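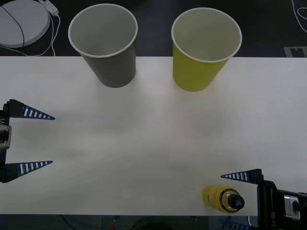 Cell 2, pour and sort table. Two grippers, gray cup and yellow cup at the far edge, yellow bottle on its side by the right-hand gripper.

WALK-THROUGH CHECKLIST -- AUTOMATED BENCH WORK
Site: Skistmont, sample prep room
Line: Drastura
Date: 8/6/19
Shift: first
Marks: OK / FIX / N/A / ASK

Comments are mine, typed up between rounds. Anything marked FIX goes on the Kasten board by end of shift.

1. TABLE AND REACH

1.1 Table top clean, no residue -- OK
1.2 Middle of table kept clear between runs -- OK
People used to park clipboards there. Much better since April.
1.3 Cups set back from the grippers at start -- OK
Gray left, yellow right. Same order as the card on the wall. Keep it that way, second shift had them swapped twice and then the log makes no sense.
1.4 Bottle cap on before anyone reaches in -- OK
Black cap, blue X on top. If there's no X it's not from our rack, dont use it.
1.5 Bottle start position agreed and written down -- ASK
Lying down by the right gripper today. Card says "near right side" and that's all it says. Standing or lying? Operators have been deciding on their own. Need one answer.

2. GRIPPERS

2.1 Fingers checked for cracks and loose tips -- OK
2.2 Slots in the blue faces wiped out -- FIX
Not on anyone's list. Cleaning crew thinks it's operators, operators think it's maintenence. Put it on the operator start-up sheet, takes a minute.
2.3 Pinch point talk given to everyone on the bench -- FIX
Two temps from packing haven't had it. They don't run the cell but they do refill cups. Counts as on the bench.
2.4 Hands out before enable -- OK
Watched four starts. All good. One person called it out loud, would like everybody to.

3. FLOOR AND CABLES

3.1 Power strip off the walkway -- FIX
On the floor behind the table with white cables looping back toward the edge. Mop goes right through there. Raise it or box it.
3.2 Cables tied down -- FIX
Same spot, plus the thin white one over at the right. Asked for clips already. Asking again.
3.3 Space under table clear -- FIX
Too dark under there to inspect properly. Need a light, then redo this line.
3.4 Floor markings readable -- ASK
Does anyone still use the light gray mark past the right end of the table? If yes add it to the map. If no pull it up.

4. PEOPLE

4.1 Every operator signed off on stop and restart -- OK
4.2 Job sheets match what people do now -- FIX
Biggest one on the list. Sheets still say "pour by hand, 200 per shift." No one on first shift pours by hand. They load, watch, clear jams, fill in the log. Different job, same sheet, same pay grade. It's come up at every meeting and it will come up again.
4.3 Wrist and shoulder complaints -- OK
None this month. Used to get them regularly off this bench.
4.4 Eye strain, boredom, standing still -- ASK
New complaints, not on the old form so I'm adding them. Three people said watching is more tiring than pouring was. Stool requested. Rotation every two hours requested. I'd do both.
4.5 Hand pouring skill kept up -- FIX
When the cell is down we go back to manual and only the older crew is any good at it. Practice session once a month, on the clock.
4.6 Newer staff know who to call -- OK
Number is on the wall, 61 from any desk phone. Zondenum picks up on days. Nights goes to voicemail -- that needs sorting too.

5. PAPERWORK

5.1 Run log filled in -- OK
800 runs on the current book. Handwriting bad on a few pages, readable.
5.2 Stops logged with a reason -- FIX
Too many just say "stopped." Write what you saw. Bottle rolled, cup tipped, whatever. Not going to get anyone in trouble, we need it for the service visit.
5.3 Spare parts request in -- OK
Form 975, sent. No reply yet.

OPEN FROM LAST WALK
- Cable clips (see 3.2)
- Stool
- Spill kit moved closer: done, by the sink now
- Job sheets (see 4.2), third time carried over

Next walk same route, start with section 3. Copy to both shift leads and the break room binder.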